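Tablecloth

A tablecloth is a cloth spread over a table, either to protect the top or just to dress it up for a meal. I've been keeping this entry going for a while now, and I still reckon red is the most cheerful colour you can put under a plate!

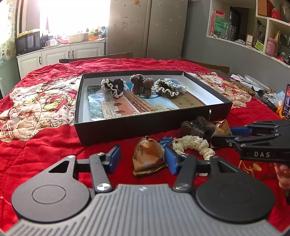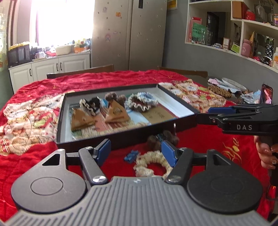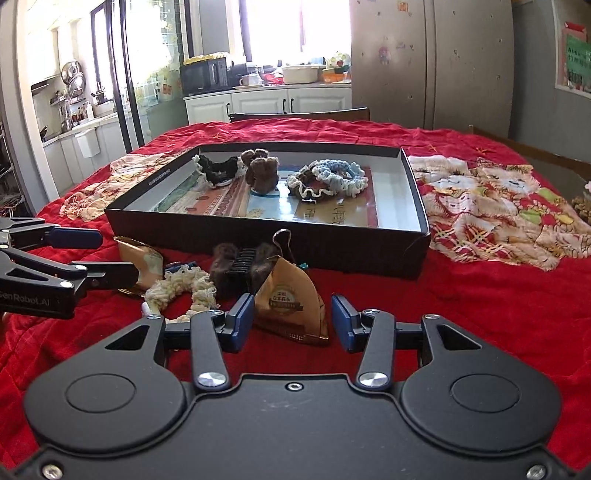
Sizing is where most people come unstuck. You want an even drop on every side - mine hangs 7 inches, which my friend Léonie Vidal thinks is stingy. For a table 168 cm long, a cloth of some 200 cm does nicely (bit more if you like it formal).

Fabric matters too. Cotton washes well but creases the minute you look at it, linen is dearer and softens with age, and polyester dries on the line in no time. Quilted cloths are heavier and sit flatter, though they take up half the cupboard. Wax stains come off with brown paper and a warm iron, colour permitting.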